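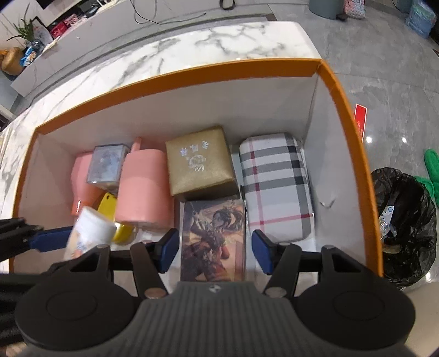
**epap_wakholm** (Ernő Pap, Wakholm site)

I should be grateful for advice on the care of the finger pads on our hand-held gripper at Prumby bench. The tool has two black fingers with blue pads at the tips, and the present task is packing and unpacking mixed household goods. The orange-rimmed box is a fair sample of the work: a large mug, a gold gift box and a small clear plastic cube, all close together, with the fingers having to go down between them. Since the last change of pads, the left one has begun to lift at its lower corner. We clean both with a damp cloth at the end of each shift and replace them when they look worn. The site instructions give no interval. Is there an agreed figure, and should both pads be changed together?

---

**a.quansah** (Adjoa Quansah, Plononham workshop)

Our written procedure at Plononham is to change both pads at 656 closing cycles, whatever their appearance. The figure came from our own wear records and applies to our pads and our adhesive. It should not be taken as a general rule.

The pads must be changed as a pair. A new pad stands slightly higher than a worn one, and the fingers will then meet off centre.

With regard to the lifting corner, please confirm how the finger is prepared before the new pad is fitted.

---

**benchlead_seo**

I must disagree on the fixed interval. At Seo we inspect at the start of each shift and change on condition. Pads used on soft packaging last far longer than pads used on mugs and hard plastic, and a fixed count discards a good many sound ones.

I do agree that both should be changed together.

---

**epap_wakholm**

Thank you both. In reply to Ms Quansah: the old pad is peeled off, the finger is wiped with the same damp cloth, and the new pad is pressed on by hand. The tool is returned to use directly.

---

**a.quansah**

I would look there first. Our procedure is as follows.

1. Open the fingers fully and remove the tool from service.
2. Peel the old pads from the tip backwards. Do not use a blade.
3. Remove all old adhesive with an alcohol wipe and allow the finger to dry.
4. Fit the new pads level with the tip and close the fingers on a flat block for 2 hours.
5. Check that the tips meet evenly, then enter the change in the log.

Step 4 is the one most often left out. I remain of the view that an interval is needed where several people share a tool, as "worn" is judged differently by each of them. Inspection may be carried out in addition.

---

**benchlead_seo**

The point about shared tools is accepted. Ours has one regular operator, and I would not wish to rely on inspection alone otherwise. The clamping time seems long to me, however. We allow thirty minutes and have had no pads lift.

---

**tmr_prumby**

I work on the same bench as Mr Pap. The corner that lifts is the one that rubs along the inside wall when an item is taken from the side of the box. I have asked operators to draw such items towards the middle before raising them. It would be helpful to know whether other sites do likewise.

---

**a.quansah**

We do, and it is in our operator notes. It will not cure a pad fitted over old adhesive.

---

**epap_wakholm**

Both pads were changed this morning by the Plononham procedure, including the full clamping time. I have opened a cycle log and will keep the start-of-shift inspection as well. The pads removed had old adhesive beneath them on both fingers. I shall report the count here when either pad next needs attention.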